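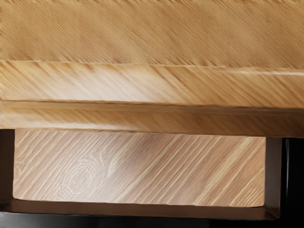 Home | Data | Notes | Contact

This site uses cookies. By carrying on you accept them.

Grinora Secondhand Table Listings: read me first
Posted November 21, 2018 by the Descombe list keeper

What you get

One text file with 2777 rows. Each row is an advert for a used table, copied from the Gronano small ads pages. The columns are title, asking price, stated wood, stated age, town and the advert text as the seller typed it. Spelling has been left alone.

What it claims to be

The first release was called a price guide. I have taken that name off. An asking price tells you what somebody hoped for, and I have no record of a single sale. If you work out an average from this file and call it the going rate for an oak table, please leave my name out of it.

Stated wood

Treat this column with suspicion. Sellers write "oak" when they mean brown. "Solid" is used for veneer so often that I stopped trusting it after the first afternoon. Where the advert names two woods, both are kept, split by a slash. Blank means the seller didn't say, and those may well be the more truthful rows.

Stated age

Worse. "Antique" sits beside "bought in 2000" in the same advert more than once. I haven't corrected any of it. The Ó Néill shop adverts do give a maker and a year, but I have never seen the paperwork, so they get no special mark.

Known faults

- Repeat adverts were removed only if the text matched exactly. A seller who changed one comma is in twice.
- Prices of 1 are placeholders. Drop them.
- 15 rows have the town in the title column. Fix pending.
- Adverts from September are thin, as the pages were down for part of it.

Uses

Fine for looking at how people describe furniture when they want rid of it. Poor for insurance, valuation or settling a family argument, though I have been asked about all of these.

Changes

Second release: phone numbers stripped out, wood column split. If you still have the first release, delete it.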